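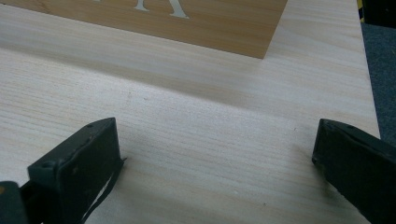 August 3, 2020

By the editor, Steyn Home Notes

We use cookies to remember your preferences. Continue reading to accept, or change your settings.

I think most of us should leave pale wood alone. I mean the boards, shelves and table tops that come into the house the colour of cream and are then stained, waxed or painted within a year because somebody has decided they look unfinished.

I have done it myself. In my last flat I had a long pale shelf that I stained dark brown over a bank holiday weekend. It took two coats and most of a tin. When it was dry I could see every bit of dust on it, every ring from a mug, and a line of drips along the underside that I had missed. I lived with it for four years. The shelf below it, which I had run out of stain for, looked better the whole time.

The usual complaint about light wood is that it shows marks. It does show some. Red wine, beetroot and ballpoint pen are all bad. But a dark surface shows crumbs, dust, fingerprints and scratches, and those turn up every day, while I spill beetroot perhaps twice a winter. A scratch on dark stained wood is a pale line you can see from the door. On bare pale wood it is more or less the same colour as everything else. If it bothers you, rub it along the grain with fine paper and wipe it down.

The second complaint is that pale wood is dull. I don't agree with this at all, and I think people say it because they have only seen it in shops, under shop lights, with a price card on top. Put a pale board near a window and look at it at breakfast and again at four in the afternoon. The grain comes up differently, and a shadow lying across it is soft and grey. On a dark surface you lose all that. You have a brown rectangle in the morning and a brown rectangle at night.

Then there is the matter of matching. A good deal of the staining that goes on is done to make one piece of wood look like another. People buy a honey-coloured box, stand it on a cream-coloured board, and feel that one of them must be wrong. So out comes the brush, and the result is a third colour that matches neither. I have seen this done to a perfectly good sideboard.

Two woods of different colours look fine together. A warm orange piece on a pale one looks as if somebody put it there on purpose, and both look more like themselves. What looks poor is the near miss, where one has been stained to imitate the other and has come out slightly redder. If you want things to go together, it is easier to look at the grain and the finish. Two matt pieces with a fine straight grain will sit happily side by side, whatever their colour. A matt piece next to a very shiny one is harder to live with.

I feel less strongly about lettering on wood, but I will say something about it, as it is everywhere at the moment. There are trays with words on them, crates with words on them, and bread bins that say bread. I own one Fudarora crate with its name across the front and I have stopped seeing it. A single letter in a plain white serif can look very good on a golden wood, and it doesn't need a great deal of room. Whole sentences telling you to relax or eat are another thing, and I would sooner have the bare side facing out. You can nearly always turn the thing round.

The floor matters more than people expect. A pale board over a pale floor can look washed out, and I suspect that is where some of the staining starts. The answer there is the floor, or a rug on it. Dark grey is a good colour under pale wood. It gives the wood an edge, it doesn't pull the colour towards pink or yellow, and it hides what comes in on shoes. I bought a grey Lotia rug for 95 pounds, which seemed a lot at the time, and it did more for the room than the stain ever did for the shelf.

I should be fair to the other side. If you have small children and felt tips, bare wood will be hard work, and you may want a clear matt oil on it. I use one from Ullix that goes on with a rag and barely changes the colour. Old pine that has already turned orange is not going back to cream however long you sand it, and trying makes a terrible mess of the stairs. And some woods are dark to begin with. I have nothing against walnut. My quarrel is with making other things pretend to be it.

There is also the question of time. Pale wood doesn't stay exactly as it was when you carried it in. It yellows a little, more on the side nearest the window, and there will be a lighter patch where a box or lamp has stood. Some people hate this. They can move the lamp every few months, as I do with mine when I remember, and the patch evens out over the summer.

So if you have a tin of stain in the cupboard and a light board waiting for it, I would leave the lid on until next spring. Wipe the board with a damp cloth, put something on it, and use it. Stain is easy to add later and very slow to get off again. My dark shelf is in the shed now, holding paint.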